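Can a Machine Tidy Up Yet? Notes for Week 5

4 min read

Okay, so last week I promised we'd get out of the factory and into places where people drink coffee. 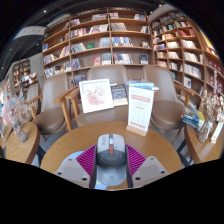
My short answer to the big question is "kind of, on a good day." Machines are great at chores when the room is built around them. The Kosgate packing line we read about in October handles 1,152 cartons a shift, and every carton shows up the same way up, in the same spot. Lovely! Now ask for a bookstore café table to be straightened, and things get messy fast.

Think about what "straighten the table" means. A book leaning on something has to be lifted without knocking over whatever it leans on. A sign in a stand wants a grip low down, at the base (my opinion, argue with me in class). Glass vases are a headache all their own, clear stuff being so hard for depth cameras. And then somebody has to decide which books are on display and which ones got left behind by a customer, and I don't know how you'd write that down as a rule.

Soft, flexible fingers help a lot with the grabbing part. They forgive a bad aim. They don't help with the deciding part at all.

The Himico handout has 135 tries at putting a book back on a shelf. Please look at the failures first. Most are slow, dull failures, a spine catching on its neighbor, and a person would fix that with one wiggle of the wrist without thinking.

For next time: pick one chore you did this week, write out every step, and mark the 2 steps you'd least trust to a machine. Keep it to a page. Todorova chapter 5 is optional but fun.

Comments

shelf_goblin: I did dishwasher loading and got to over a page before I even touched a fork. Can we go long?

mapleandmoss: Is the Clukport reading still due too, or did this replace it?

quietaisle9: I work in a bookstore and we can't agree on what goes on the display table either.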